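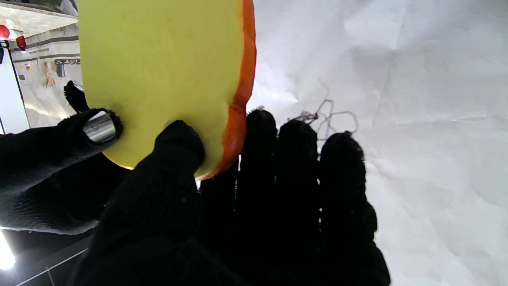
Session 3: Grip tuning, plus some notes on gloves

Hi again! These are the notes I promised everybody on the workshop list at Relladport, typed up after I'd swept my bench. If you missed last session, read the tendon handout first or none of this will make much sense.

Where we left off: five fingers moving, all of them squeezing as hard as the servos would let them. Great for a dowel, terrible for food. So tonight is about closing slowly and stopping early.

My controller counts motor steps from fully open. I set the soft stop at 3,000 on every finger and then bring them in one by one. On my build the thumb wanted 3,407 before it would hold anything round (I routed that tendon badly and I'm not redoing it before July). Yours will be different, so write your numbers on tape and stick it to the palm plate.

Gloves. I love a knit glove over bare printed fingers, it gives you so much more friction! Things to watch:

Pull the fingertips snug before you calibrate. Slack fabric bunches and throws off your stop.

Knit sheds. Fuzz gets into the Henriques joints first, so brush those out every session.

Metal poking through the knit is going to touch whatever you grab. Fine for a foam block, but think about it with anything soft.

Start with something big and light with one flat face. Flat against the fingers, curve toward the thumb, then swap them around and see which way slips. Crumpled paper behind the work makes it easier to see the fingertips, especially black ones.

Homework: ten slow closes on the same object, with the stop value logged each time. If you're using the Branlow board, save before you unplug, it forgets everything. Spare tendon line is in the drawer under the drill press, please leave some for the Lornham people.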